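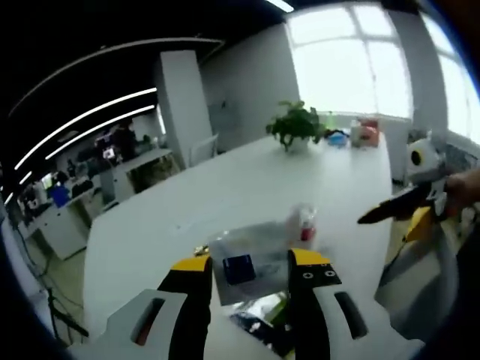
*Small items on a white table, with a clear plastic bag among them.*

Work on a pale, uncluttered surface. Small metal parts show up well against white and are easily lost on wood grain. Bag items by type, press the air out and label the bag before it goes into a drawer. The Lelix divider set takes 15 small bags upright – flat stacking hides the labels.

Crinkled foil packs are treated separately. Check the seal along its full length and fold an opened end over twice.

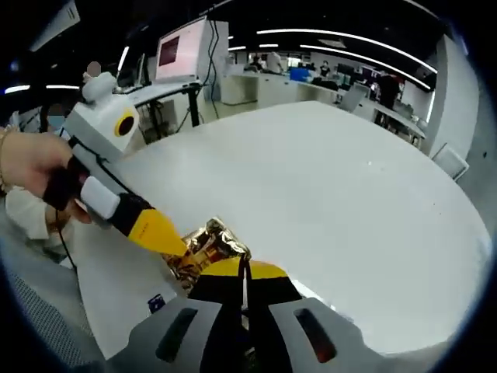 Clip the fold, then stand the pack with the printed side forward. Do not put foil packs under anything heavy, as the creases wear into pinholes.

Bare electronics come next. Hold circuit boards by the edges and keep them out of polythene bags; an antistatic bag costs little. Loose cylinders should lie in a shallow tray, where they cannot roll.
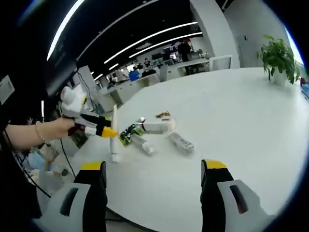
**TOILETRIES AND BOTTLES**

Sort by height, tallest at the back. Pump bottles are stored upright with the head locked. Tubes lean unless supported, so give them a narrow pot or the end slot of a Kullholm tray (part 429). Packets and sachets lie flat in front. 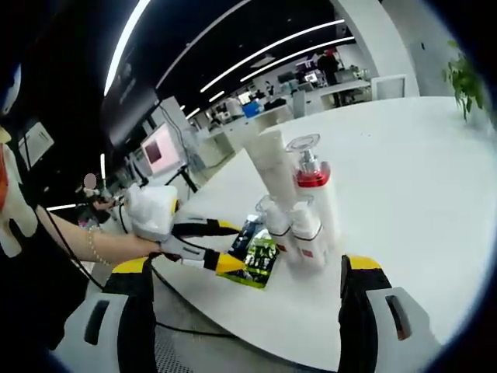 *Soomro, November*

Tray sizes rechecked. The 127 mm compartment takes short capped bottles in pairs; pump bottles need the deeper one. Wipe bases before putting them back. Review the contents every 4 months.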